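Chapter 7
Learning from Segmented Demonstrations

Before you read

You should be comfortable with the idea of a policy from Chapter 4 and with gripper frames from Chapter 5. The statistics used here are no harder than counting successes and failures. 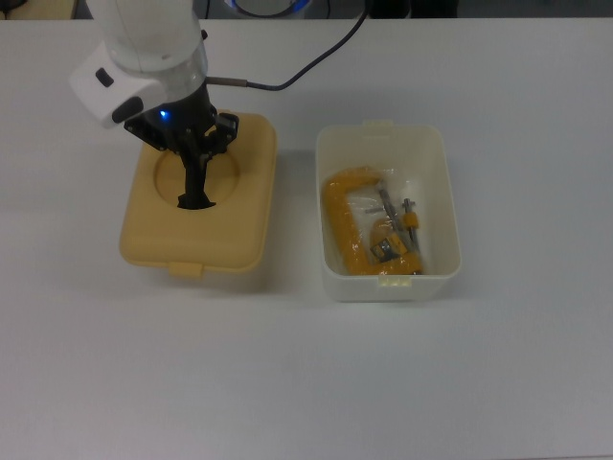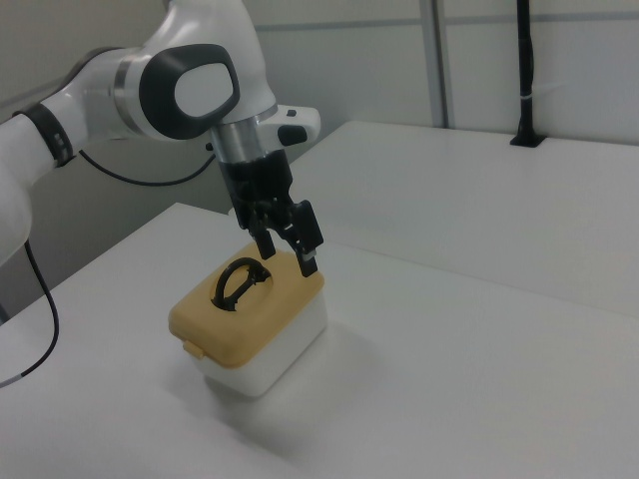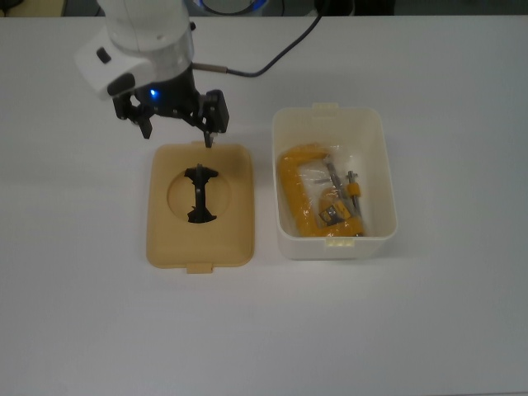
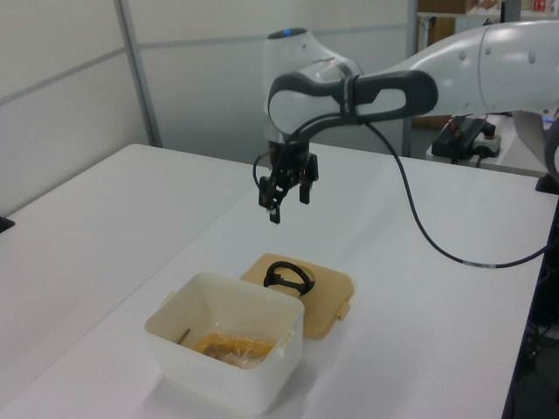
Figure 7.1 A two-finger gripper and a storage box with a separate lid. In the first, third and fourth views the box is open, with a bagged item inside.

7.1 A small job with many parts

Putting a lid on a box takes a person a second or two. Few people could say afterward how they did it. They would not remember where they took hold of the lid, how high they lifted it, or at what point they stopped looking and let their hands finish the work.

A robot arm has to have all of this settled in one way or another. The arm must get to the lid, close its fingers on some part of it, carry it over the box, line up two rounded rectangles, lower one onto the other and let go. Each of these steps can fail in its own way. A grasp can slip. A lid can be turned a few degrees from the box and come down on a corner. The fingers can open a moment too soon.

In Chapter 6 we treated a task like this as one piece. A person guided the arm through the whole job many times, the recordings were gathered, and a single policy was trained to copy them. This method is called behavior cloning, and it works well for short tasks. For longer tasks it runs into a problem that we left open at the end of that chapter: small errors early in the task put the arm in places where no demonstration ever went, and the policy has nothing to copy.

This chapter is about one answer to that problem. The recordings are cut into segments, each segment gets a label, and the policy is told which segment it is in. The idea is simple. Most of the work lies in deciding where to cut.

7.2 Where the idea came from

The version we follow was worked out at the Bråten laboratory by Jonatan Sandberg and his group. They had a set of 1,346 demonstrations of box and lid tasks, recorded over one winter beginning in December. The first policy they trained on the full set closed the box poorly. It reached the lid nearly every time. After that it tended to drift.

The group went back to the failed trials and wrote down, for each one, the moment at which the trial could no longer be saved. They expected these moments to be spread out through the task. They were not. Most of them fell within a short time of a change in contact: the fingers closing on the lid, the lid first touching the box, the fingers opening.

A change in contact is a place where the right action depends on something hard to see. A camera view taken just before the fingers touch a lid and one taken just after can look almost the same. The correct next motion is quite different in the two cases – keep moving down in the first, stop and close in the second. A policy trained on both will average them to some degree, and the average of two correct motions is often a wrong one.

Sandberg's notes on this point, dated 3/24/22, run to a single page. They contain the rule that the rest of the chapter builds on:

Cut at contact. Label both sides. Let the policy know which side it is on.

7.3 What the method does

The method has three stages. We give an outline here and take them one at a time in Sections 7.5 to 7.7.

Stage 1. Segmentation. Each demonstration is divided at the points where contact changes. This can be done by a person watching the recording or by a program that looks at gripper width and motor current. The two approaches do not always agree, and we will look at how much that matters.

Stage 2. Labeling. Each segment is given a short name from a fixed list. For box tasks the Bråten group used approach, grasp, carry, align, lower, and release. The same list is used for opening and for closing a box, although the segments come in a different order.

Stage 3. Training. One policy is trained on all the segments together, with the label as an extra input. A second, much smaller network is trained to guess the current label from the last few camera views and gripper readings. When the robot is running, the small network feeds the large one.

Note that there is still only one main policy. Earlier work often trained a separate policy for each step and switched between them. This gave good results on each step and poor results at the joins, where one policy handed over the arm in a position the next had never met. Sharing one policy lets what is learned in one segment carry over to the others. Approaching a lid and approaching a handle have a lot in common.

7.4 A first look at the results

The group set aside 371 demonstrations for testing the label network and trained on the rest. They then ran the full system on a physical arm for 1,000 trials, with the box and the lid placed in a new position each time.

Table 7.1 shows how the failed trials of the segmented policy were sorted. We will come back to the table in Section 7.8, when you have the tools to read it properly. For now, look only at the left column.

Table 7.1 Types of failure, segmented policy
Type A: Label wrong, motion correct for the wrong label
Type B: Label correct, motion wrong
Type C: Label changes back and forth, arm stalls
Type D: Object moved by something other than the gripper

Types A and C come from the label network. Type B comes from the main policy. Type D comes from neither, and in this study it was recorded 19 times, mostly because a cable dragged against the lid. Such trials are easy to throw out. The group kept them in the count, and we recommend that you do the same in your own experiments. A robot that will be used near cables has to be tested near cables.

The sorting itself is useful. With the single-piece policy of Chapter 6, a failed trial tells you that something went wrong. With labels, it tells you which network to look at first. Many readers will find this the strongest reason to use the method, even in cases where the gain in success rate is small.

Two cautions belong here. The first is that labels cost time. Someone has to make them, or has to check the program that makes them. The Brarnine data set, which we use in the exercises, took longer to label than to record. The second is that a list of labels is a kind of claim about the task. If the list leaves out a step that matters, the policy cannot be told about it. The Bråten group's first list had no align segment – the motion was counted as part of lower – and lids came down crooked. Adding one label to the list and running the training again removed most of these failures.

Terms used in this chapter

Contact change: any moment at which two objects begin or stop touching. The gripper counts as an object. So does the table.

Segment: the part of a demonstration between one cut and the next.

Label: the name given to a segment. Every segment has exactly one.

Label network: the small network that guesses the current label while the robot is running.

Join: the short stretch on both sides of a cut. Most of the difficulty is found here.

Software

The examples use the Mustero toolkit, version 2 or later. If you worked through Chapter 6 you already have it. The data for the exercises is in the folder named Brarnine, and the simulated arm is called Kalley in all of the scripts. Readers with a physical arm can use their own recordings, provided that gripper width was saved along with the camera views. Recordings without gripper width can be segmented by hand but not with the program in Section 7.5.

Warm-up problems

7.1 Take the lid off a food container and put it back on. List every contact change, including those between the lid and the table. Compare your list with someone else's and find the first place where they differ.

7.2 Using your list, decide which contact changes could be detected from gripper width alone. Which of the others would need a camera, and which would need a force reading?

7.3 Suppose the label network is correct 95 percent of the time, and suppose its errors are spread evenly through the task. Would you expect the robot to fail more or less often than if the same number of errors all fell at the joins? Explain your answer in a few sentences.

7.4 The group used the same six labels for opening and closing a box. Write out a possible order of labels for each task. Does any label appear twice?

7.5 Segmentation by hand and by program

We begin with the hand method. It is slow, but it shows plainly what the program is trying to do. Open the first recording in the Brarnine folder and step through it until the gripper starts to close. Mark the last time step before the width changes. Then go on to the first time step at which the width holds steady again. The grasp segment lies between these two marks, and you will use it as the starting point for the worked example on the next page.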